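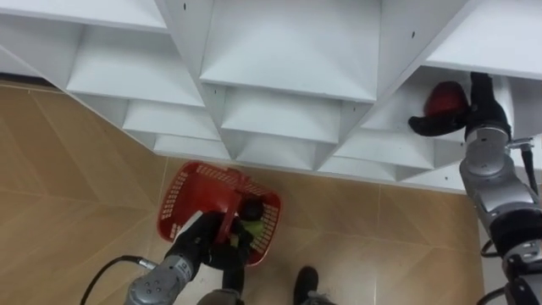
Teaching by demonstration (shelf tasks)

Teaching by demonstration is a way of giving a robot a task by having a person do it through the machine. No code for each motion. The person either moves the arms by hand (kinesthetic teaching) or drives them from a distance (teleoperation), and the joint positions and camera views get saved together.

Methods

Hand guiding: arms go slack, operator pushes them through the motion. Cheap, but the operator's own hands end up in the camera view. Hard with two arms.

Remote control: leader arms, handheld controllers or a headset. Better for two-arm work such as keeping a basket by its handle with one gripper while the other takes a shoe-like item up to a cubby. Slower to learn. Operators usualy have little or no sense of touch.

Shelf tasks

Common in household sets. Typical parts are a white cubby unit, a basket on the floor and a few mixed items. Low and high reaches in one episode, plus soft goods, which are harder to grip. A head-level view looking down gets both the basket and the shelf, though the arms can hide the compartments.

Vetov set

Recorded by Sarahí Bautista and Nicanor Escobedo at Firirwood. 3,456 episodes, 13 operators, 107 left out for dropped items or missing joint data. Released January 8, 2026. Longest episode 70 seconds. Labels were checked by Georges Kanaan.

Problems

Operators differ. One goes for the handle, another for the rim, and a policy trained on both may land in between and miss. Pauses get copied to. Bautista trims them; Escobedo leaves them in and marks them. No agreed practice yet.

See also: Leader arm; Imitation learning; Two-arm manipulation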